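Filed under: Home & Garden / Threads

Right, I've been promising a thread on sleeping in a cold house for ages, and it's finally May and I've still got a hot water bottle on the go, so let's do it.

I moved into a stone cottage outside Drikodach two winters ago. Lovely walls, very thick, and they hold the cold like a fridge. The heating is one oil boiler that I resent feeding, so the bedroom gets hardly any of it.

First winter I did what everyone does and bought the biggest duvet I could find. Terrible idea! Boiling by midnight, duvet on the floor, freezing by 3am, repeat until spring. I was so tired I put the car keys in the bread bin.

What sorted me out was layers. Boring, I know, your gran told you the same, mine did too and I ignored her for the best part of my life.

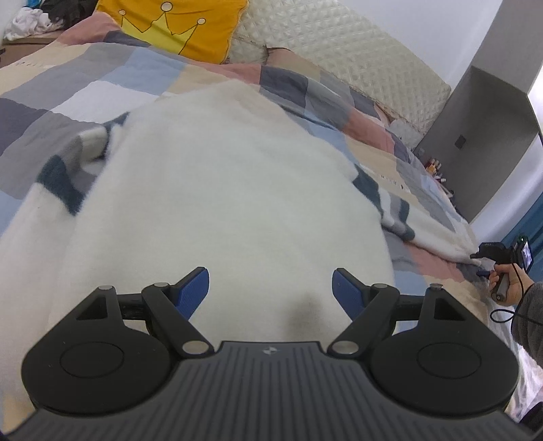 Order matters more than I expected. I used to put the warmest thing closest to me and then spend the night fighting it. These days it's sheet, thin duvet, quilt, and then something fluffy over the lot – a patchwork one with a cream blanket on top is exactly the sort of pairing I mean. The top layer is the one you shove down with your feet when you wake up too hot, so don't tuck it in.

Quilts: you don't need to spend 200 quid. Mine came from the charity shop in Bastach for 23 and I've had more use out of it than anything else in the house. Check the seams before you pay, give it a proper sniff, and ask if it's been washed.

Fluffy blankets: wash them cool, skip the fabric softener, and shake them hard before they go on the line. I tumble dried one once and it came out feeling like a doormat. Still cross about it.

Someone's going to ask about electric blankets. I had an Ehlers one and it was fine, but I kept falling asleep with it on and then lying there worrying about it. A hot water bottle at the foot end half an hour before bed does me nicely.

Also – socks. Take them off once you've warmed up or you'll wake up with feet like baked potatoes.

Curtains next time, probably. I've got lined ones going up in the back bedroom, if I can ever find the drill. If you've got a cold house trick I've missed, stick it in the replies, I read them all with my tea.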